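Down the Drain: Toilet Water Use in the Pellness Residence
Second-year Environmental Studies, group project report
Submitted October 19, 2022

Why toilets

Our group wanted to do rivers. Rivers were taken. So were wetlands, rain gardens and the one about otters, and by the time the sign-up sheet reached our end of the table the choices were toilets or parking lots. We picked toilets on the grounds that they were indoors.

Once we got going, the subject grew on us. Pellness is an older residence with 48 toilets spread over four floors, and the people who live there don't see a water bill. The fee covers everything, so a toilet that runs all night costs the person listening to it nothing except sleep. We wanted to know how much water was being used for flushing, how much of it was being wasted through leaks, and whether anyone would do something about it if asked nicely.

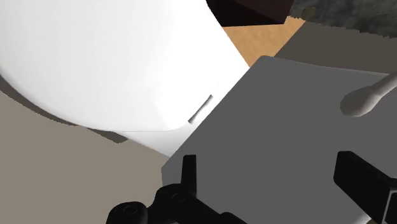 The last question was the one we argued over. Half the group thought people would happily report a leak if they knew where to send the report. The other half had lived in Pellness.

What we did

The work had two parts. First came a dye test on every toilet we could get permission to enter a room for. You put a few drops of food colouring in the tank, leave it without flushing for 15 minutes, then look in the bowl. If there's colour in the bowl, the flapper is leaking. We used blue for the first floor and red for the second, and after a short conversation with a resident who had not read our notice, we went back to blue.

Second, we ran an online survey. We sent it to all 300 residents and got 78 replies, a number we were told is quite good for a survey about toilets. It asked how often people noticed a toilet running, what they did about it, and whether they knew how to file a repair request.

We also read up on the cheap ways to cut the volume of each flush. The oldest trick is to put something heavy in the tank so it holds less water. Many households used an actual brick for this, and most current advice says please don't, as clay bricks break down over time and the grit gets into the valve. A sealed plastic bottle filled with water and a bit of gravel does the same job. Newer low-flow models shouldn't have anything added at all, or you end up flushing twice and using more than you started with.
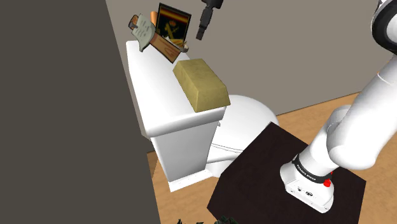
What we found

The dye test turned up more leaks on the upper floors, where the fixtures are older. A few were obvious before we opened the food colouring. One could be heard from the stairs. Most were slow and silent, and those are the ones that worry us, as a silent leak can carry on for years without bothering a soul.

The survey was less cheerful. Most people who had noticed a running toilet said they jiggled the handle. The second most common answer was closing the door. Very few had filed a request, and the usual reason was that they figured someone else on the floor already had. Several people used the comments box to bring up the showers, the laundry prices and the vending machine, and we have passed these on.

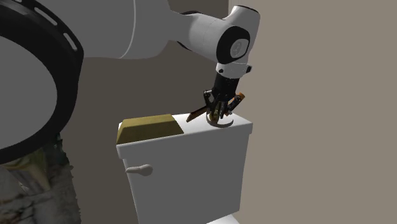
Figure 3. Toilet tank with gripper overhead.

Comparing fixtures

We looked at two replacement options stocked by the campus supplier. The Trirkness is a standard single-flush unit and the cheaper of the two. The Vosance is dual-flush and costs more, but would use less water if people pressed the correct button. Our survey suggests this is a big if. Nearly half of the replies said they pick whichever button is closer.

Our recommendation is to fix the flappers first. A flapper is a rubber part that costs less than lunch, and swapping one takes a few minutes. New fixtures can wait for the Arnardóttir wing renovation, when the walls will be open anyway.

Problems with the study

We tested each toilet once. We couldn't get into every room, and the rooms we missed may be different from the ones we saw, for instance messier. We had no water meter for individual floors, so we can say which toilets leak but can't put a solid number on the litres lost. The survey was also answered by people willing to answer a survey about toilets, and they may not speak for everyone.

Next steps

We'd like to repeat the dye test in April, after the flappers have been replaced, and put a repair link on the inside of each stall door where there is a captive audience. We have already asked about getting the signs printed. The print shop wants a budget code, and we're looking into what that is.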